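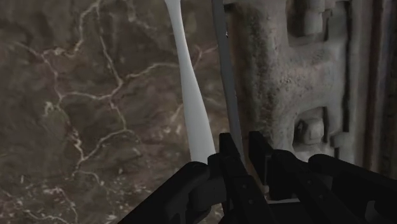 Maribel Chávez thinks I should leave the finger offsets alone until the rest of the cell file is sorted out, and she said so twice before lunch. Her view is that if you change two things at once you can't tell which one helped. Fair enough. I had already changed two things by then, so I put one back.

July 8, 2023. Simulation only today. The wrist view loads now without the long pause at the start. Both fingers are dark enough that their edges get lost against each other where the plates stack up, so I turned up the fill light a little and then turned it down again when it washed out the carved stone. Left it at the old value. The marble can stay as it is, veins and all. Satish wants hard textures behind the gripper in this cell, and that one is hard.

The real job was the zero position. When the model is told to open fully, the left finger stops short of the right one by a small amount. I went through the joint limits and found the left upper limit had been typed in by hand, with a digit missing. Fixed that, reloaded, and opened and closed it 90 times from the script. The gap at full open came out the same every time. Saved it as Gazi 11 and wrote the old limit in the notes in case we need it.

Then the contact settings. The fingers were sinking into whatever they closed on. Stiffness was at 1000, which is what Trilleck shipped with, and I left that alone and cut the time step in half instead. It runs slower. Maribel will complain about the speed and she will be right, but the sinking is gone at low grip force. At high force I still see a bit of it – less than before. Need to try it with the finger pads modeled as separate bodies. Not today.

Satish Tiwari called around three about the Drusuder controller. He wants the simulated one to use the same command rate as the cabinet, and the two have been different since October. I said I would match them after the contact work. He wanted it before. We left it at tomorrow morning, before anything else.

Backup took 49 minutes, mostly textures. Moved the old ones to the Bideck drive and deleted two copies of the same stone set.

To do: command rate, separate pads, ask Maribel for her list of joint names, because mine still has the left and right wrist cables swapped. Home by seven. Ate the leftover rice and went to bed early.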